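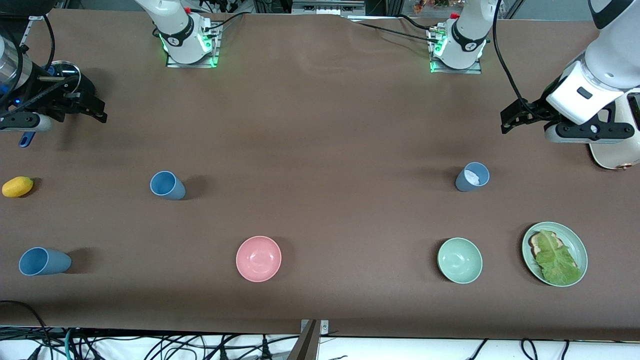 Last edited in August, 11 at night

Long one today. We've moved on to the tableware set, so my whole day was cups, bowls and a slice of toast with a lettuce leaf on it (which I did not eat, though by mid-afternoon I was tempted). I put a tissue in one of the cups as well, so Niltitier gets used to cups that have something in them. Two other cups went down on their sides. It's still hopeless at those! It goes for the rim every time, as if the thing were standing up, and then shoves it along the table.

The target is 200 good runs per layout and we've got 9 layouts to get through before the Restden lot want their first batch. I drove both arms all morning and my shoulders know about it. The pink bowl is my favourite, lovely and easy to see. The mint one I keep bumping with the left gripper, and every bump means chucking the run and starting again.

Had a grumble over lunch about whether bumped runs should be thrown away at all. Erkelia keep theirs and mark them as failures, and I think they're right, but Maddocks wants clean ones only, so clean ones it is. I've been saving mine in a separate folder anyway, just in case someone changes their mind.

Also must tidy the cables on the floor by the front of the table. I've been saying so since we passed 3000 runs on the old set.

Tomorrow: same cups, new places, fresh toast.

4 comments · 2 shares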